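3.2 Surface and items

All sorting trials used a table covered with dark woven cloth. The cloth was left slightly loose, as it would be on a desk or sideboard at home. Figure 2 gives two views.

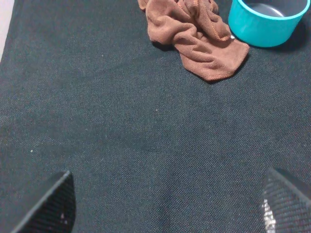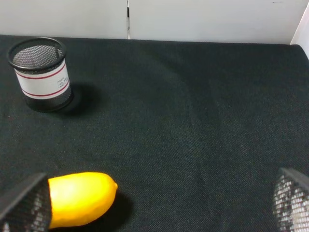 Figure 2. Items on the cloth: a crumpled brown towel (first view); a black mesh pen holder and a yellow lemon-shaped item (second view). Photos: Prulari project, Cenemham.

Items came from the Prirkier household list, which has 372 entries. We kept soft items and hard items in one pool — the Kikuchi layout separates them — and logged 815 placements. Towels took the longest to rate, as folds hid much of the hem. Raters gave each placement a tidiness score, and 52 placements with tied scores were rated again.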